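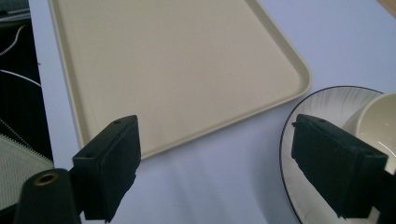 A reader in Datcombe wrote in to ask why I bother taking the finger pads off at all, when a wipe with a damp cloth gets the dust off them just as well. Fair question, and my reply got long enough to be a post.

The wipe is fine for dust. What it doesn't touch is the two things that cause trouble on this gripper, which are the screws and the seat behind the pad. I run a hand-held gripper with two black finger pads, and I use it for table work: trays, plates, cups, whatever is on the list that week. The pads take all the load. After a few hundred grips the screws start to back out, and once a pad can rock on its mount, every width reading I get from it is wrong by a small amount that changes from one grip to the next.

I keep a tally of closes in a notebook. The last set of pads went 1171 closes before I changed them. The set before that went 683, and I blame myself for that one because I had tightened one side more than the other. Now I check the screws every 200 closes and write down what I find, even if it's nothing.

The check goes like this. Power off. Open the fingers all the way by hand, slowly. Push each pad sideways with a thumb, then forward and back. If it moves, the pad comes off. If it doesn't, I put a driver on each screw anyway and feel whether it turns. No force, just a nudge.

When a pad does come off, I brush out the seat with a dry toothbrush and look at the edge where the pad meets the mount. Mine are printed parts and the edge is never clean. A rough edge is no problem by itself. A loose crumb of plastic under the pad is, and it doesn't take a big one. I had one under the right pad in May that I could barely see, and it tipped the face enough that cups leaned when I picked them up. I spent two evenings looking for a software fault.

Screws go back in a little at a time, one side and then the other, until both are snug. I use the small driver from an Essien set, held with two fingers so I can't lean on it. Screws into plastic strip easily, and then you're printing a new mount.

After that I close the fingers on a strip of paper and pull. It should drag evenly from top to bottom. If it slips at the tip and holds at the base, the pads aren't parallel, and I start over.

Last step is zeroing the width. Close fully, set zero, open, close again, read it. I do that five times. If the five readings agree I go on to real objects, starting with something that has a straight raised rim and then something round. A tray and a cup cover most of what goes wrong. The rim shows me whether the tips meet evenly, and a cup shows me whether the faces are square, as it will turn in the grip if they're not.

On spares: I order pad rubber from Waltlow and cut it myself. I tried the ready-cut ones from Allolholm and they were a bit too thick for my mounts - fine for others, I'm sure, but I had to sand every one.

So, to the reader in Datcombe: keep wiping, and put a driver on those screws as well. My current pads are at 675 closes. The check at 600 found one screw on the left side a quarter turn loose, and the next one is due at 800.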